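Cikine Two-Arm Tabletop Kit: My Notes After 34 Days

January 20, 2023

Posted in: Reviews, Robot arms

When I wrote in the last post that I was waiting for a two-arm kit, several readers asked me to tell everything, also the boring parts. So I will try. This text is long and the boring parts are in the middle.

The kit is sold under the name Cikine by a small company, Hondivico. It contains two black arms with grippers, the aluminum profiles for the frame, small cameras for the wrists, two power supplies, a control box and one year of their software service, which has its own name, Cirnmont. The price was 4000 dollars without shipping. I paid it myself, and Hondivico does not know that I write this. The wooden top is not included. You must find your own, and the manual gives only the outer size of it, so please measure twice.

Assembly

The box weighs more than I expected, and I was glad to have a cart. The profiles come already cut and the corners are good. Mine closed without any gap. The T-nuts are of the type that you drop in and turn, and I lost the patience with them two or three times, especially on the far rail where you work with your arms over the table. My advice is to put all nuts in the rails before you close the rectangle. The manual says this too, but it says it on the page after.

The arms come calibrated from the factory. You fix each one on its rail with four screws, connect the power and the data cable, and start the setup program. I needed one long evening for the frame and the following morning for the arms and the software. A person who has done it before can do it in half of this time.

The cables are my first real complaint. They are long and they are stiff, and the kit includes only a few clips. If you tie them tight to the arm, the elbow pulls on them when it opens. If you leave them free, they make big loops above the joints. I chose the loops. A guide or a spring holder would cost the company very little, and for this price I think it should be in the box.

What I use it for

I do not have a factory. I teach the arms small table tasks by guiding them by hand, I record the movements, and then I let the software learn from the recordings. For this I keep on the table many things that are easy to see and cheap to replace: toy blocks, foam cubes, some bins and trays, a bucket. Toddler blocks are very good for it. They have flat sides, strong colors and studs on the top, so the wrist camera finds the orientation without much trouble.

The task where two arms are really necessary is holding one object together. With one arm you can fake a lot. With two arms pressing on the same soft thing, every small error of timing becomes visible, as one side wins and the object turns or slides. I use foam for this. It forgives more than wood, and when the force is too high you see the dent and no motor complains.
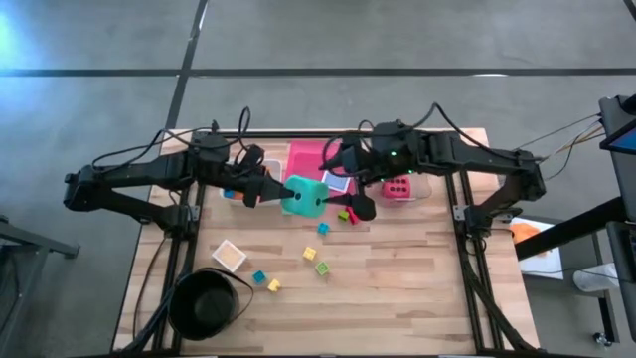 Both grippers on the green foam cube, with the blocks still on the table.

My first recordings of this task were bad. I moved the left arm well and the right arm late, as I am right-handed and I was, I think, too confident with that side. After I slowed down, the results became better very quickly. From the last 40 trials of the cube hold, 17 were clean from the beginning to the end on the first try. This may sound low to you. For me it was a good number, because in the first week I had almost none. The failures were mostly of the same kind: one finger arrived before the other and pushed the cube away from its partner.

The grippers

The fingers are black, wedge-shaped, with a rather pointed tip. For small things they are excellent. A toddler block can be taken by the studs or by the sides, and the tip goes between two blocks which stand close together, if you approach from the correct angle. For big soft things they are only acceptable. The contact is small, so the cube can rotate around the two points like a wheel on an axle. Hondivico sells wide pads as an extra. I did not buy them. I would like to see one pair in the standard box, even if it means one cable clip less (no, please keep the clips).

Changing the fingers takes two screws per finger. The screws are very small and I recommend to do it over a tray.

The repeatability is good enough for my work. I do not have the instruments to measure it properly and I don't want to give you a number that I cannot defend. What I can say is that when I play back the same recording to a block in the same place, the arm takes it, and in the evening it still takes it.

The wrist cameras

I was skeptical about these. They are small and the picture is soft when the arm moves fast. But the place where they are mounted is well chosen. You see both fingers and the space between them, and this is the part that matters when you come down to an object. My older arm had the camera on the side, and I was always guessing how far the second finger was.

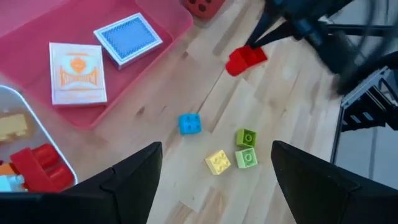
The fast movements are still a problem, and no setting fixed it for me completely. More light helps. A slower approach helps more. I now divide each recording in two speeds, quick for the travel and slow for the last part before the contact, and since I do it this way the software makes fewer strange decisions near the object.

Another thing to know is that the two cameras do not come with the same white balance. In the setup program there is an automatic mode, and in this mode the same block can be a little different in color for the left and for the right. Put both on manual. It is under Advanced, then Sensors, and you must do it again after every update.

Cirnmont, the software service

Here I have mixed feelings. The recording part is very pleasant. You press a pedal, you guide the arms, you press again, and the episode is saved with all camera pictures and joint positions. Deleting a bad episode is one click. I have used more expensive programs where this was a small adventure.

The training part runs on their servers. You upload, you wait, and you receive a model back. The waiting time was from less than an hour to the whole night, and I could not see a rule in it. The local training is possible, and it is described in the documentation, but the description was written for people who already know how to do it. I managed it at last with the help of the user forum. After the first year the service must be paid monthly. Your recordings stay yours and you can export them in an open format. I tested the export and it works, including the camera pictures.

The support answers in English and is polite. I wrote to them two times. The first question, about a data cable with a bad connector, was solved with a new cable in the mail. The second one, about the white balance, was answered with "we are aware". I am also aware.

Compared with Hsieh

Many of you will ask about the Hsieh kit, which I had on loan last year for a short time. The Hsieh arms are stronger and the cables go inside the links, and I miss this every day. But the software was closed, the recordings could not be exported, and the frame was a separate purchase. For lifting heavier objects I would take the Hsieh. For learning tasks with light objects on a table, I prefer the Cikine, and I would buy it again at this price.

Small things, without order

The lights on the motor housings are green when all is well, and after some days you stop seeing them.

The emergency button has a short cable. Mine needed an extension.

The fan of the control box is audible. Not terrible, but I would not put it in a bedroom.

The rails are standard profiles, so you can add your own holders. I am planning one for the overhead cables, and if it works I will share the drawing.

The arms should be parked before you switch off the power. They do not have brakes, and they come down slowly but with conviction. Keep your coffee on another table.

Next in January I want to try a sorting task with both arms, first the blocks by color into the trays and after that something with flat objects, where I expect more difficulties. If you have the same kit and you found a better way for the cables, please write it in the comments. I read all of them, even when I answer late.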